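Why Do Snacks Sit on Trays, Shelves and in Baskets?

Think about the last time you saw a table full of snacks at a school fair or a party. There were probably drinks, cookies and small bags of things to crunch. If all of that is put down in one big pile, it is hard to find what you want. People who set out food use trays, baskets and shelves to sort it.

Trays

A tray is flat with a low edge. The edge is called a rim. The rim stops bags and packets from sliding off when the tray is carried. Trays are good for things that come in many small packets, such as rice crackers. An empty tray is useful too – you can put your snacks on it as you choose them.

Baskets

Wicker is made by weaving thin, bendy stems or strips over and under each other. People have made baskets this way for thousands of years. A round basket can hold a slice of cake, and an oval one has room for a stack of foil containers. Cake with no wrapper needs a clean plate or paper under it before you eat it.

Step shelves

Have you ever stood on a bench for a class photo? The back row stands higher so every face can be seen. A step shelf does the same job for bottles and boxes. Many are made of acrylic, a hard, clear plastic. It is lighter than glass and does not break as easily.

What is foil?

Foil is aluminum metal that has been rolled very thin. It bends without snapping, so a lid can be folded over the edge of a container by hand. Foil containers often hold hot food, so ask an adult before you open one.

Try it yourself

At the Dadeck School winter fair in December, the snack table served 175 children. You can set up a smaller one at home. Gather some snacks and sort them into groups. Put small packets on a tray and tall things at the back. Turn the boxes so the names face the front.

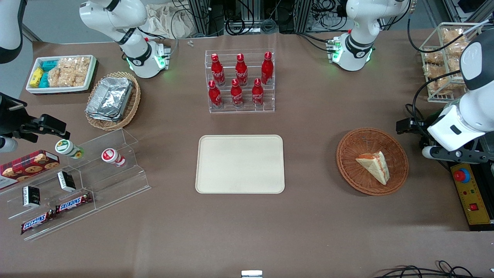 Leave a little space between the groups so that a hand can reach in without knocking anything over. When you have finished, sit down in a chair and look at the table from there. If something is hidden, move it to a higher step or swap it with something shorter.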